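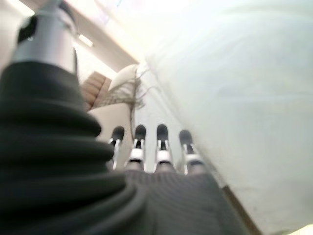 Robotic hand with black fingertips

Okelstead Allotment Association
Minutes of the meeting held on Sep 7, 2023

Present: Guoqing Cao (chair), Brijesh Rawat (minutes), and nine plot holders.

1. Minutes of the July meeting
Agreed and signed. One correction: the broken standpipe is on the lower path, by plot 14.

2. Water
The bill for the summer came to £100. BR has read the meter again and will send the figure to the water company. Hoses are not to be left running into butts overnight. The Trusunura side still has poor pressure after six in the evening.

3. Money
Balance at the bank is £3848. GC proposed setting aside up to £2000 for the new fence along Dagdag Lane. Two quotes are in and a third is expected from Osent Fencing. Agreed to wait for it and decide next time.

4. Plots
Two plots have been given up. Both are badly overgrown with bramble and will be strimmed before they are offered to the waiting list. Plot 22 has asked to put up a second shed. Refused under rule 8, one shed per plot.

5. Bonfires
Complaints from houses on the lane about smoke. No fires until the end of the month, then after dusk only.

6. Any other business
Manure delivery will be left by the top gate. Bring your own barrow. The key to the tool store is missing again and BR will have two more cut.

Next meeting: date to be put on the noticeboard.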